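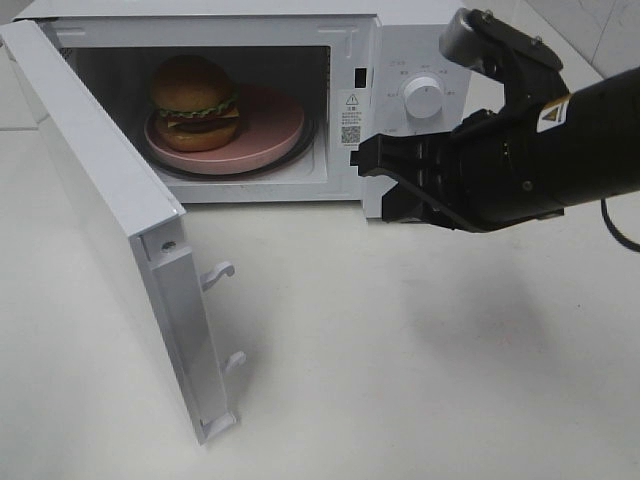

I've been selling the Colasitz bits and pieces for two years now, and the Puvport play kitchen bundle is still the one I get the most messages about, so I thought I'd finally give it a proper page! It's a table surface, a set of play food and a few dishes, put together for nurseries, waiting rooms, shop displays and anyone at home with a small person who likes being in charge of lunch. The burger is my favourite by miles. It has a nice tall bun, a ruffly bit of lettuce and a slice of cheese poking out at the edges, and on the pink plate it looks good enough that my brother-in-law asked who it was for. The plate is a shallow one with a raised rim, and there's room beside the burger for chips or whatever else is on the menu.

## What you get

- 1 burger
- 1 round pink plate with a raised rim
- 2 white table sections, which you push together
- a drawstring bag for the food

The bundle is £96, and delivery is on top. If you only want the food and the plate, drop me a line and I'll work out a price for you.

## The tables

I'm a bit evangelical about these. They're from the Ferri range, white on top, with rounded corners, and each one is light enough that I can shift it on my own. I like having two smaller ones because you can use one for cooking and one for eating, or shove them together when everyone wants to be at the same counter. They do pick up marks, as any white top will. A damp cloth and a drop of washing-up liquid is all I ever use, and please don't go at them with a scourer.
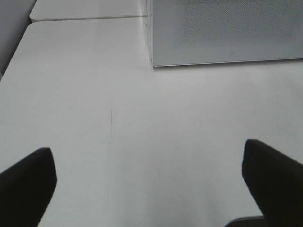

*Two white tops side by side, with a faint scratch and a few scuffs on the nearer one.*

If you're fussy about a spotless top, ask me about the Grokesis cover, a clear wipeable sheet you can trim with scissors. I've sold some 300 of them, mostly to nurseries.

## Ordering

Send me a message with your postcode and I'll come back with a delivery price, usually the same evening. I pack on a Wednesday, so anything ordered by Tuesday night goes out that week. You're welcome to come and have a look first, just let me know so I can put the kettle on.

Sneha Lodhi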